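29th May, bench notes, Okdale workshop

OK, finally got to the tower that has been sitting under the Kutis shelf for weeks. It's one of the batch from the Haltik office clear-out, and the plan is still the same as for the others: strip it as far as needed, clean it, put it back together with fresh paste and a bigger drive, and have it ready for the August handover. I did two of them last week and this one makes three, so I'm getting quicker at it (still not quick!).

Side panel came away without a fight for once. I had my flat screwdriver ready and didn't need it. Dust was worst at the front, a sort of gray felt that came off in one piece, and I'll admit I was pleased with that. Short bursts of air for the rest, fan blades held still with a finger. The slatted table is great for this, crumbs of dust fall straight through and I sweep underneath later. Small screws fall through too, so use the magnetic dish. I lost one from the second machine that way and spent ages on my knees with a flashlight.

Nice layout in these Dells, I have to say. The blue bits are the parts you're meant to grab, so there's a blue latch by the power supply and a blue tab on the hard drive enclosure, and with the case on its side you can get at pretty much everything. The bundle of yellow, red and orange wires in the drive cage is the only thing that annoys me, I'd like it tied back a bit.
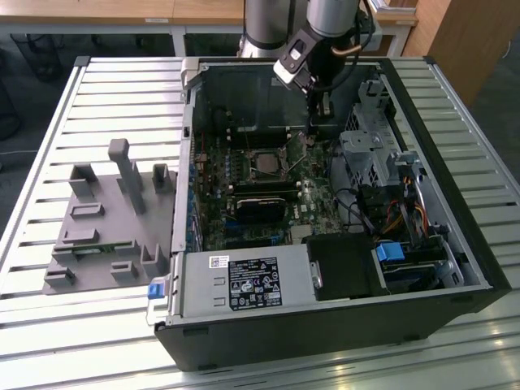

Do the memory sticks have to come out before the processor is lifted?

They can stay in. The lever and bracket swing clear of the slots on this board, so leave the memory alone unless it's getting swapped anyway.

Paste: the old stuff on the last machine was like chalk, so I'm budgeting extra wipes per unit. Lint-free ones, please, the blue paper towels shed everywhere. Pea-sized blob in the middle, heatsink down evenly, screws crosswise a little at a time. I went too hard on one corner last week and had to redo it.

Drive: a 500 GB one goes in, from the Furtună box on the top shelf. That box is nearly empty, so whoever orders next, add a few. Pull the old drive, label it with the machine number and put it in the wipe crate. Marker on tape, not on the drive itself.

Still to do:
- cable ties, the short ones
- check the coin cell with the meter (the last one had lost its clock)
- find the side panel's other foot, might be in the dish
- memory test overnight before it gets its green sticker

Leaving the air can by the sink, it needs replacing.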